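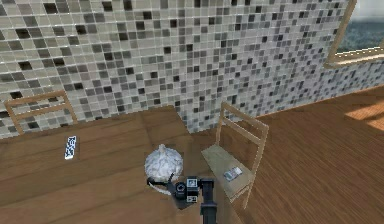
I spent most of January on the pose estimator and finally have it in a state where I can leave it alone for a while. Notes below, mainly so I remember why the config looks the way it does.

The old setup ran perception and planning in one process. Brinik would grab a render, find the object, fit a pose and hand that to the planner, all in the same loop. Fine with a blank background. Once I switched to the rooms from the Congate scene pack, the segmentation step got slow and the planner sat waiting for it. Some of the grasp targets it finally got were stale by then.

So now there are 2 processes. Perception publishes a pose with a timestamp, and the planner takes the newest one and throws out anything older than 33 ms. If nothing fresh is there, it holds position. That check took an afternoon to write and fixed more than all the tuning I did in December.

The mosaic wall was its own problem. Small square tiles in white, gray and near-black, scattered at random, look a lot like marker corners to a detector with loose thresholds. I was getting false hits all over the wall. I raised the minimum marker size and made the detector check the full bit pattern before reporting anything. The two markers on the wrist are still picked up and the wall has gone quiet. The phantom markers had also been pulling the camera extrinsics off, so that error dropped too.

Garlic is still a bad object for pose fitting. It's close to round, so rotation about the vertical axis is mostly a guess. I stopped asking for it. The fitter now returns position plus the direction of the tip, and the planner picks whatever yaw gives the wrist the most room above the table edge.

I ran 491 episodes overnight with Stesix doing the scheduling. The failures I've looked at so far are mostly one kind: the fingers touch the bulb before the close command goes out, and it rolls. I think the approach offset is too small, but I want to look at the contact logs before I change it.

Still to do:
Move the thresholds out of the code and into the scene file
Port the Ogbonna gripper model to the new collision format
Rerun the same seeds with a longer approach

The branch isn't merged yet. The timestamp check is in its own commit if you only want that part.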